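6.4 Fingers do not close fully (fault 95)

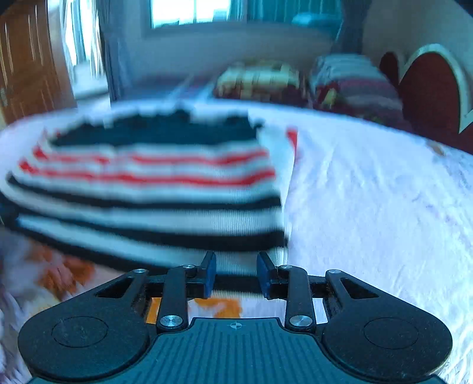

Fault 95 means the Fadness hand gripper was told to close and the encoder did not reach the closed position in time. The usual cause is lint or thread caught at a pivot, and it comes up most often with knitwear and bedding. On a job like the striped knit on the bed, the fingertip pads work right at the edge of the fabric, and loose fibers can travel down the linkage arms to the silver pivot screws. Check all of the pivots before you suspect the motor.

CAUTION: The fingers can snap shut when a jam clears. Switch off and unplug the battery lead before you touch the linkage. Do not hold the jaw open with your thumb.

1. Release the trigger and set the gripper down on a flat surface.
2. Switch off. Unplug the battery lead.
3. If fabric is still caught, ease the fingers apart by hand. Do not pull on the fabric.
4. Look at each pivot from both sides. Pick out threads with the plastic tweezers from the Drulline kit.
5. Move the fingers through their full travel by hand. Resistance should be even – if you feel a hard spot, go back to step 4.
6. Wipe the pads with a dry cloth.
7. Plug in, switch on and run HOME from the service menu.
8. Open and close with nothing in the jaw. The closed reading must be under 200 counts.

Note: Firmware 2336 and earlier shows this fault as "motor stall". The procedure is the same.

If the fault comes back within 600 cycles, stop using the gripper and tag it. Send it to Zuzanna Gajewski at the Bratidside workshop with the log file. Do not loosen the pivot screws yourself. They are set with thread lock and a worn one has to be replaced, see 8.2.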